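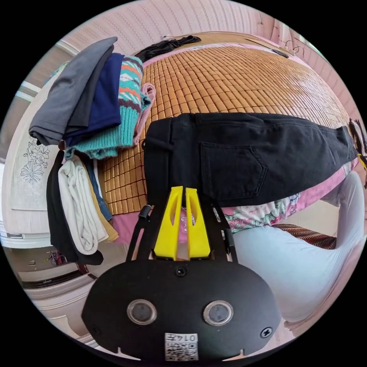 Ellwood hand-held gripper, paired kit
Made and sold by Daneshvar, Trirnville

I've been building and selling these for a while now, and this is the version I'd point most people at if they want to teach a robot to handle clothes. You hold one gripper in each hand, you do the job the way you'd do it at home, and the recording goes off to train whatever arm you've got waiting back at the lab. No arm needed in the room, no teaching pendant, no cables trailing across someone's duvet.

Price: 885 per pair, mounting plate and spare fingers included
Availability: made to order, dispatched in 10 working days
Page last updated: July 30, 2025

What I learned from using it on laundry

Most of the emails I get ask the same thing, which is whether recording in real homes is worth the bother when you could put a nice flat table under nice even lights. I wanted a proper answer, so I ran a small study with the Ellwood and called it Plalside (after the road I was living on, sorry, I'm not good at names).

The question was narrow. If you train a folding policy on clothes handled in ordinary bedrooms, does it cope better with a bedroom it has never met than one trained on the same garments in a workshop? I kept the garments, the person and the length of the sessions the same on both sides and only changed the place. We did 6 homes for the bedroom set. Testing was done in 3 rooms that weren't in either set, with the arm wheeled in and left to get on with it.

The bedroom policy won, and it won most clearly on dark clothes. Black trousers are a pain for any camera because the folds have so little contrast, and in the workshop my policy had learnt to find the waistband by its edge against a plain white top. Take the white top away and it was lost! It would grab a fistful from the middle of the leg and lift. The home-trained one went looking for the waistband on whatever was underneath — patterned sheets, mats, a bedspread with tassels — and found it far more often.

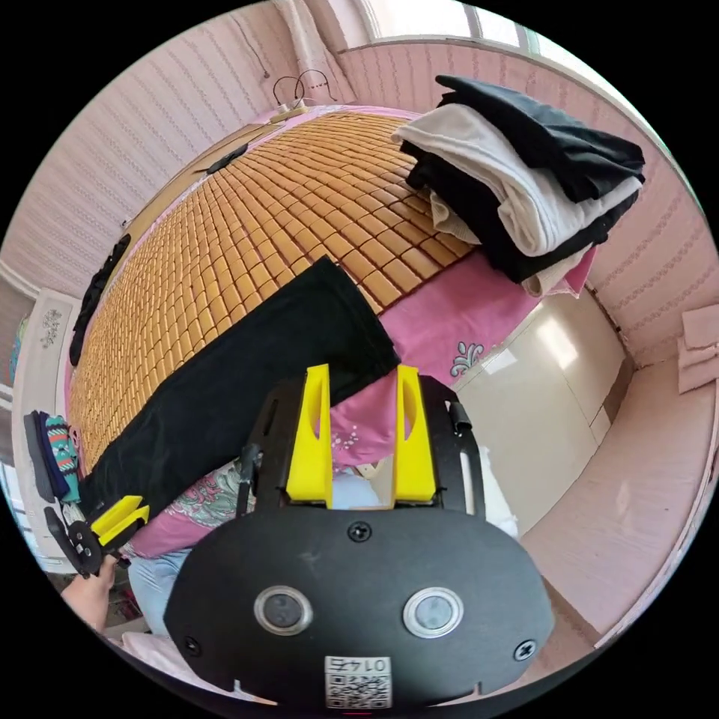
Ellwood grippers at the bedside, with a long black garment laid across the tiled mat.

Where it didn't help was speed. Both policies were slow, and the home-trained one was a touch slower because it hesitated before the first grasp. I tried trimming the pauses out of the recordings and it made the grasps worse, so I put them back. If anyone has a better idea I'd love to hear it.

The other thing I'd flag is sleeves. Shirts and jumpers came out much closer between the two sets, and I wouldn't want you to buy a kit on the strength of my trouser results if all you fold is jumpers. I ran a second round of those in December and got the same muddle.

A few notes on method, for those who'll ask

Each take starts with the garment already out and ends when it's folded and let go. I threw away takes where a garment slid to the floor, then regretted it, and the later sessions keep them in. They turned out to be handy for teaching recovery. I labelled the first grasp by hand and left everything else alone. The policy itself is nothing special, just an off-the-shelf one with the settings left mostly as they came, which I did on purpose so that the difference would come from the recordings.

It's one person's hands throughout (mine), and that's the biggest hole in the study. I fold from the waistband down and plenty of people don't.

About the gripper

The fingers are yellow plastic, slotted through the middle so they flex a little round a seam instead of skating off it. They stand on a black metal frame above the oval housing, with the two round lenses side by side on the face. Denim is the hard one for most hand-held grippers, so I tune the squeeze until it'll hold a doubled waistband without making your thumb ache.

Every unit has a small label with its own code. Keep the left and right units of a pair together, please. They're calibrated as a pair before they leave me, and swapping one out means doing it again.

What's in the box

Two grippers, calibrated together
Spare set of fingers
Mounting plate for your arm
Hex key
Printed setup sheet

Good to know before ordering

You'll want an arm that takes the same fingers, otherwise the recordings won't carry over well. The mounting plate covers the common flange patterns, but send me the drawing for yours if you're not sure and I'll check it against the plate.

Wipe the lenses before each session. Clothes shed more fluff than you'd think, and I lost a whole afternoon of takes to a soft grey blob that I'd put down to bad focus.

The fingers do wear at the tips if you work with a lot of zips. Replacements are sold in sets, and they come off with the hex key in the box.

The Plalside recordings and my first-grasp labels go out free with any pair, on request. Just put it in the order notes and I'll send a link along with the dispatch email.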